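Kustildale Plush Pantry: Tomato Sauce Bottle

Hello, and welcome to my favourite thing in the shop! I started bringing in plush food after my friend Sulastri Gunawan gave our little one a stuffed lemon, and we've had a pretend kitchen going in the lounge room ever since (the real kitchen gets far less attention, sorry to say).

The sauce bottle is the one people message me about. It's soft all the way through, so it can be dropped, squashed, sat on or chucked at a brother. Mine has been on picnics, in the pram and once to the dentist. Kids go straight for it when they're playing cafes – you get sauce on your toast, sauce on your cup of tea, sauce on the dog.

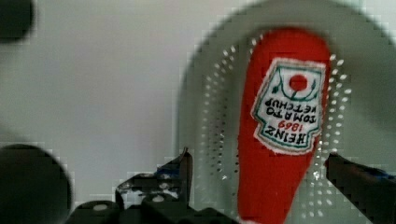 I love that colour, a proper tomato red, and the Heinz patch is stitched on with its green border and the 1869 down near the name. My mum spotted it from the other side of the room and asked who'd left the sauce out.

For cleaning, I do ours by hand in cool water with a bit of wool wash, roll it in a towel and dry it flat in the shade. Please don't tumble dry it – Iman Salem tried that with hers and it came out a very odd shape.

Price is $25, and postage is free once your order goes over $105. I post from Murby most mornings, and local pick-up is fine too, just send me a message first so I'm home. Orders for Christmas need to be in by 6th December, please!

Goes nicely with the Lagman noodle bowl and the felt fried eggs, both back in stock. The plush snags are still on their way and I'll pop them up in February.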